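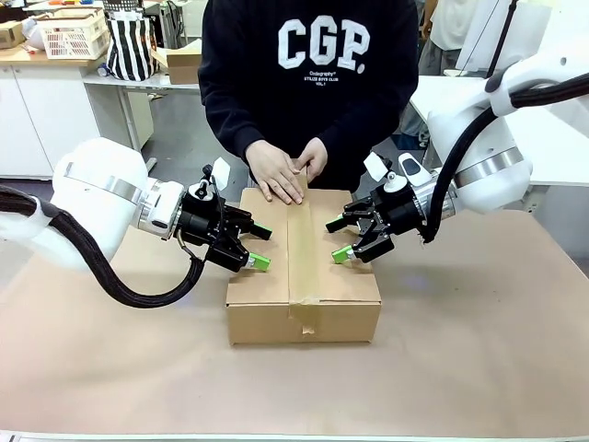
Pressing the tape down along the middle seam of a closed box.

22 March 2023
By Esi Addo

You can regrout a small tiled backsplash in one weekend. Mine covers the wall behind the stove in our Tristthorpe kitchen, 106 tiles in all, and the old grout had gone gray and crumbly.

Turn off the power to any outlets in the wall and take off the covers. Lay an old towel over the counter.

Scrape out the old grout with a hand grout saw. Go down at least an eighth of an inch and keep the blade off the tile edges. Vacuum the joints, then wipe them with a damp sponge and let them dry overnight.
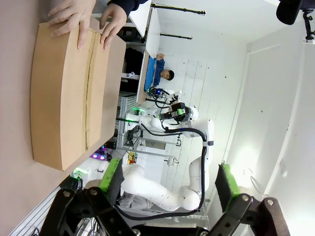 Hands on the taped box, near its upper end.

Mix only as much unsanded grout as you can use in 20 minutes. It should be like peanut butter. Let it sit, stir again, and push it into the joints with a rubber float held at an angle. I did 2 rows at a time.

When the grout is firm, wipe across the tiles diagonally with a barely damp sponge. Rinse the sponge often.
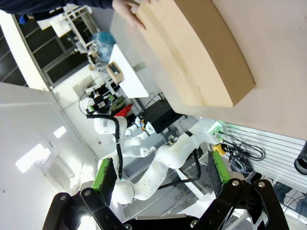
Buff off the haze with a dry cloth the next morning. Leave the joint between the tile and the counter empty and fill it with caulk in a matching color. Seal the grout after three days. My total came to $127, including the saw and float.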